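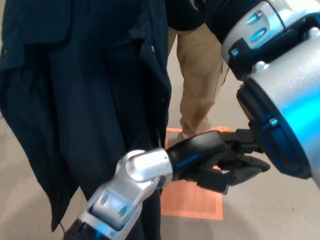 **Figure 9.1** A dark navy garment with snap fasteners and a broad flap, hanging.

# Chapter 9: Outer Garments on the Hanger

Most of the clothes handled so far in this book could be folded. Shirts, towels and knitwear keep well in a stack, and Chapters 6 through 8 dealt with them in that order. Jackets, coats, work smocks and other outer garments are a different matter. They are cut from heavier cloth, they have linings, flaps and fasteners, and a fold left in them for a month can take a long time to press out. They are hung.

This chapter covers how to look over an outer garment before it goes on the rail, how to set it on the hanger, how to close it, and how to deal with creases and loose threads. The last section is on labeling and rail order, and it uses the stockroom at Berndale as its worked case.

## What you should be able to do

By the end of the chapter you should be able to:

- name the parts of a snap fastener and tell a worn one from a sound one
- inspect a hanging garment from collar to hem
- tell a wearing crease from a storage crease
- trim or secure a loose thread correctly
- fill in a rail card

You will need the terms from Chapter 2 (grain, facing, hem, placket). If you skipped the section on fiber content, go back to it before you use the steamer.

## 9.1 Reading a dark garment

Dark cloth is hard to inspect. In Figure 9.1 the folds are nearly black, and the navy shows as a muted blue only where light falls on it. A stain, a pulled seam or a worn patch inside one of those folds could easily be missed. The same is true of black, charcoal and dark brown.

Two habits help. First, look at the garment in light from the side. Light from straight overhead leaves everything under a flap or a fold in shadow. In the figure the flap at the upper left throws a dark band under its hem, and you would have to lift the flap to inspect the cloth beneath. Second, open each deep fold with the flat of your hand and look at it separately. Do not shake the garment to open the folds. Shaking moves them somewhere else.

Work from top to bottom and then from the front edges toward the side seams. Students usually want to start with whatever catches the eye, often a fastener, and then they lose their place. Keep to the order.

## 9.2 Snaps

A snap has four parts. The cap is the part you see from the outside when the garment is closed. Behind it, on the inner side of the cloth, is the socket. The other half of the closure is made up of the stud and the post that holds it in place. All four are set by pressure, so the cloth between them has to be sound. When a snap pulls out of a jacket, the metal is often still good and the cloth has torn.

Snaps on one garment do not always look alike. Two can be seen along the right edge in Figure 9.1, one round, pale and metallic, the other much darker. A third small one sits near the far left. When snaps differ, write down the difference on the rail card. It may be part of the design, it may be wear, or it may be a replacement. You do not have to decide which when you check the garment in, but the person who repairs it later will want to know that you saw it.

To test a snap, close it with your thumb and finger and open it again with a straight pull, holding the cloth close to the metal on both sides. Do this twice. A sound snap clicks both times. If it closes without a click, mark it "weak." If the cap turns freely under your thumb, mark it "loose" and do not test it a third time.

Never open a row of snaps by pulling the two front edges apart. It is quick, and it puts the whole load on one small ring of cloth after another.

## 9.3 Creases

Long vertical creases like those down the middle of the garment in the figure are common in heavy cloth on the hanger. Some of them are simply drape. Cloth that has more width than it needs will fall in folds, and these go away when you spread it with your hands. A true crease stays.

Of the true creases, a wearing crease is short and usually runs across the garment, at the elbow, the waist or the back of the knee. A storage crease is long and straight and follows the line of an old fold. Wearing creases will often drop out overnight on a wide hanger. Storage creases need steam.

Before steaming, close the front. An open front edge tends to bulge and roll, and if you steam it that way the bulge may set. Hold the steamer off the cloth and move down with the grain. Leave the garment on the hanger for 20 minutes before you touch it again.

## 9.4 Loose threads

A thin dark thread dangles beside the narrow lower point of the garment in Figure 9.1. On navy cloth a thread like this is easiest to find against a pale floor or wall, so check hems and points from a low angle.

Do not pull it. Follow the thread up to where it leaves the cloth. If it is a cut tail from the end of a seam, trim it close with small scissors. If it comes from the middle of a seam, thread it onto a needle, take it through to the wrong side, and tie it off. If you cannot tell, leave it alone and put a pin beside it.

## 9.5 Rail order: the Berndale stockroom

The stockroom at Berndale holds up to 400 outer garments on fixed rails. Sena Sulemana set up the present system when the stock came over from the old Zinddale building, where coats had been hung by color. Color order looks tidy, but it put heavy and light pieces side by side, and the light ones were crushed.

At Berndale the rails go by weight first and length second. Each garment carries a card on the hanger neck. A typical card reads:

> No. 3331
> Jacket, navy, lined
> Snaps: one weak, lowest
> Hem: thread tied off
> Checked 28th January, P. Lazaridis

Paraskevi Lazaridis writes her cards in pencil so that a line can be changed after a repair. Ink is used only for the number.

Before going on to Section 9.6, take one outer garment of your own, hang it up, and write a card for it in the same form.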